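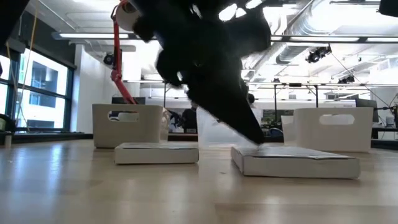

*White on white: flat boxes in front, open bins with cutout handles behind, and a clear container between them.*

I used to think of boxes as the thing you bought last. You cleared out the cupboard, made your piles on the carpet, and then went off to find something to put the piles in, usually at ten to six with the shop about to shut. After a month of living with almost nothing but white storage (and talking about it to anyone who would stand still) I have come round completely. Choose the boxes first! Everything else gets easier.

The plain white box has had a lovely quiet revival this year. Grurano, the little homeware shop by the canal in Salcedo, has given its whole back wall over to them, and on the June afternoon I went in there was a queue. People were holding lids up to the window. One couple had brought a shelf with them, an entire shelf, to check the depth. I felt at home at once.

**Flat, lidded, and good at hiding**

Let's start with the flat box, because it is the one most people overlook. It looks too shallow to be any use. Then you put one down on a desk and find it takes all the thin stuff that never has a home: birthday cards bought ahead, stamps, spare keys, the instructions for the boiler, takeaway menus, the good scissors. Nothing can sink to the bottom when there is hardly any bottom to sink to.

I like two sizes side by side, a short one and a longer one, with lids a shade greyer than the sides. That bit of grey does a surprising amount. An all-white box on a pale shelf can look like something left over from a delivery, and the softer top makes it look chosen. It hides fingerprints too, and mine gets opened ten times a day.

Do check how the lid comes off. Some want a thumb at each corner, some lift from one edge, and a really tight one will have you holding the box between your knees. Try it in the shop with one hand while pretending to be on the phone.

**The handle cutout**

Now for my favourite. An open-top bin with a rounded, oblong hole in the front is about as simple as storage gets, and I would happily fill a house with them. The hole is a handle, obviously, so you can hook your fingers in and slide the bin off a high shelf. It is also a small window. I know which of mine has the light bulbs and which has the dog's towels without a single label.

Standing empty they are rather beautiful. Put one near a window and you get a neat oval of whatever is behind it, if there is an opening at the back as well, or a glow of white if there isn't. Fill them however you like. Mine have held potatoes, swimming things, wool, and for one bad week the entire contents of the drawer under the oven.

The Drukanier range has a cutout with a smooth lip, and that is worth looking for if you plan to keep anything heavy in yours. Run a finger round the inside edge before you pay. I have carried 20 jars of chutney up two flights of stairs in a bin with a sharp one and I still think about it.

**One clear one**

My one rule, if you can call it that, is a clear container in every group of white ones. Just one. It breaks up the row, it lets some light through, and it should hold whatever you reach for most. In my kitchen that's tea bags. On my desk it's tape, pens and the tape measure, and I have stopped buying new tape measures as a result.

Plalura does a good see-through one, slightly cloudy, so it softens the muddle inside. Perfectly clear plastic is less forgiving and shows every crumb.

**Before you buy**

Measure the shelf, then measure it again at the back, where old walls have a habit of leaning in. My alcove is 235 mm deep at the front and a good deal less behind the pipe. I had already brought four bins home when I found that out. They live in the hall now and look wonderful there, so no harm done.

Then lay everything out on a table before any of it goes on a shelf. A bare wooden top in decent daylight is ideal. Flat boxes at the front, tall ones behind, and move them about for a while until you can reach each one without shifting another. I spent a whole evening on this with the radio on and it was the best evening of the month.

Next on my list is the photographs. There are 200 loose prints in a carrier bag at the bottom of the wardrobe, and I think the longer flat box might just take them.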